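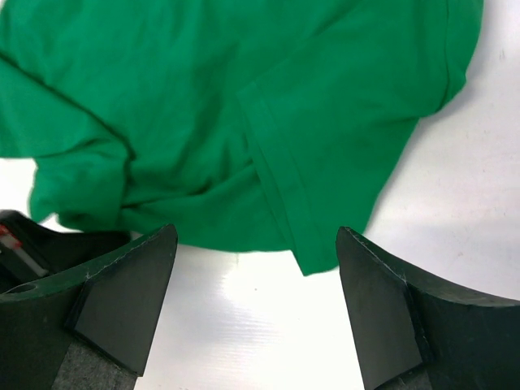
Slide 1. Green cloth with a stitched hem, on a white tabletop.

Pedestrian bridge load after the Forngate closure
Speaker: Drahomíra Šimko

Start with the deck. Rated for 243 people standing, posted at both ends. The sign gave no figure for people walking in step.

Slide 2. Counts from June. Peak flow came in the 16 minutes after the concert let out. Gate staff had one radio channel, shared with parking. Pause on the chart – the second rise is the return flow from the Reltent side.

Slide 3. Exit width. Five stairways on the plan, two locked. Read out the inspector's note in full.

Slide 4. What the Michalík report asks for:
one-way crossing above 2000 tickets sold
separate radio channel
stairs unlocked before doors open

Skip slide 5 if short on time. Sway readings are in the handout, and the units are millimeters.

Questions. Cost figures are not out yet – refer to the city engineer.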